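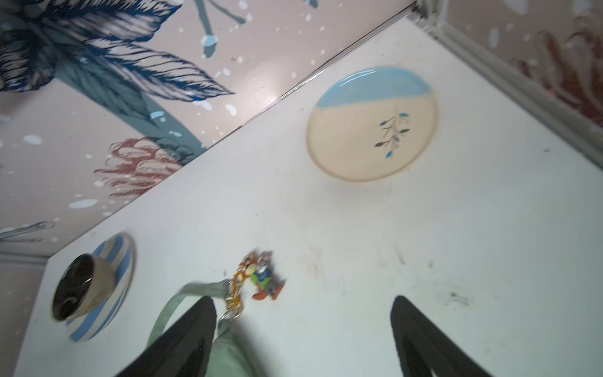 Iwona Marciniak
June, 9:40 pm

Hi all, finally catching up on the hail thread! I had one good cell come over Stenordale this month and I've been arguing with my rain gauge ever since. The trouble is marks. My hail pad came out of that storm with faint smudges all over it, a bit like the dark grey ones on that white tabletop, and I could not tell which were dents and which were just dirt from the gutter. Do you rinse your pads before you read them, or does that flatten the shallow dents?

Renata Górecki wrote:

> My Droser gauge showed 41 mm for the storm and the old glass one
> next to it showed 46. They are on the same post. I've always
> trusted the glass one more but now I'm wondering if hail bouncing
> out of the funnel explains it, or if I just need to clean the
> thing. Anyone else see a gap like that? Also, did anyone get
> the gust front before the rain? Mine came 10 minutes ahead.

Renata, I'd look at the funnel first. Mine had a wad of maple seeds in it last summer and it read low for weeks before I noticed (very embarrassing, I'd been sending those numbers in). Hail bouncing out is real too, especially with a shallow funnel — the deep ones hold on to it much better. How high is the rim on yours?

Yes on the gust front, though it was only 2 minutes ahead of the rain at my place. I was out by the shed trying to get the tomato cages in and the wind just swung right around and went cold.

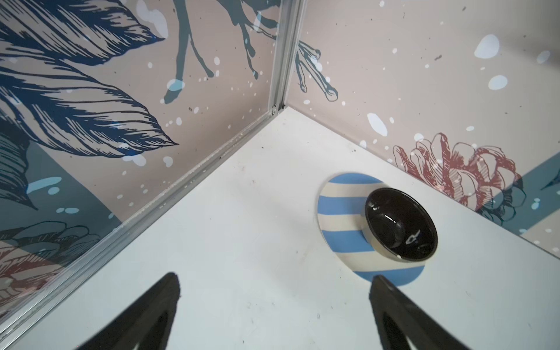
Now, siting, which Liepiņa asked me about off list. I moved my gauge away from the house last fall and I'm so glad I did. It used to stand where two fences met, a tight corner like the one those two panels make at the metal post, and every storm with any wind in it swirled around in there and gave me nonsense. Out on the open grass it agrees with the Harkutier station down the road nearly every time. If you can't move yours, at least write down the wind direction with each reading so you can see which storms to be suspicious of.

I'll type up my June sheet once I've sorted out the pad. Renata, send me your glass gauge readings for the whole month if you have them, and I'll put them next to mine.

Iwona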